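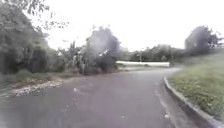

How often do I need to walk the route before I let the Brilik drive it on its own?
Once before the first run of every day, and again after strong wind or heavy rain. A walk you did yesterday doesn't count for today, even if the robot has been parked up overnight and the map is unchanged.

6. Walking and approving an outdoor route

I wrote this section after our first summer of running the Brilik on shared paths, so it's a bit longer than the one in the old guide (sorry!). If you only ever run indoors, skip to section 7. Everybody else, please read it through with your boots on, and do the steps in order the first few times.

Before you set off you'll want the route sheet, the stop remote and a stiff broom. I take a roll of tape for marking edges as well, but that's up to you.

6.1 The walk

1. Leave the robot parked with the drive switched off and the stop remote in your pocket.
2. Walk the whole route in the direction the robot will go. Then turn round and walk it back, even for a one-way route. Bends look very different from the other end and I've changed my mind about a slow zone more than once on the way home.
3. At each bend, stop at the point where you can no longer see the path beyond it. Write that point on the route sheet as the start of a slow zone.
4. Note what each edge is made of: kerb, grass, gravel or a mixture. Do left and right separately.

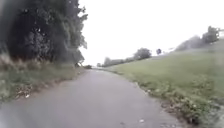
Path with grass and weeds right up to the asphalt on both sides. Write "soft" for left and right.

5. Wherever the edge is soft, set the edge margin to 46 cm in the route menu. The Brilik finds a kerb quite happily, but long grass leaning over the tarmac can shift where it thinks the edge is, and you don't want a wheel wandering off into the verge.
6. Look up now and then! Heavy tree cover on one side can upset the satellite fix. If the fix light goes amber during the test drive, mark that stretch "T" on the sheet and keep it in attended mode.

Note: the margin doesn't carry over when you copy a route. Nadège Rey spotted this in July and we've asked Lacroix to change it. Until they do, type it in again every time.

6.2 Leaves and other bits

Small stuff on the path is mostly fine. What I worry about is a band of leaves building up along one side, partly for grip and partly for what might be under it (drain covers, potholes, the odd tent peg). Poke it with the broom handle if you can't see the surface.
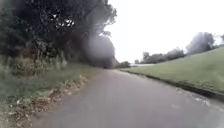
Leaf litter along the left of the lane, thickest close by. Measure the clear width from where the leaves stop.

1. Measure the clear width at the narrowest place. Our own rule at Widstead is 210 cm or more for driving unattended. Anything less and somebody walks with it.
2. If you sweep, sweep away from the path, then measure again.
3. Pick up anything with string, wire or plastic film in it. It winds round the axle and it's a horrid job to get out.

CAUTION: Never sweep or pick things up in front of a robot with the drive switched on. Use the stop remote and wait for the steady red light before you step in.

6.3 The test drive

1. Set the speed limit to 6 km/h and choose Attended.
2. Walk behind and to one side, never in front. On a path with a bank I like the uphill side, as I can see further.
3. Press stop once on a straight and once on a bend. Write down both stopping distances, even if they're the same as last time.
4. If anyone comes along, on foot or bike or with a dog, stop the robot and let them by. People have right of way on the Bimley paths, always, and please don't wave them round a moving machine.

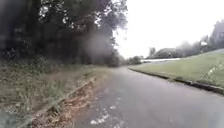 Kerbed section, bending right, with pale specks on the asphalt and leaf litter by the left-hand kerb.

5. Where there's a kerb, check the edge line on the tablet follows the kerb itself and hasn't jumped to the leaves beside it. If it has jumped, clear the leaves and repeat the drive.
6. Sign the sheet, put the time on it and hang it in the shed.

CAUTION: A signed sheet covers one route in one direction. Don't reverse a route in the menu and run it on the same signature.

Section last changed 28 October 2022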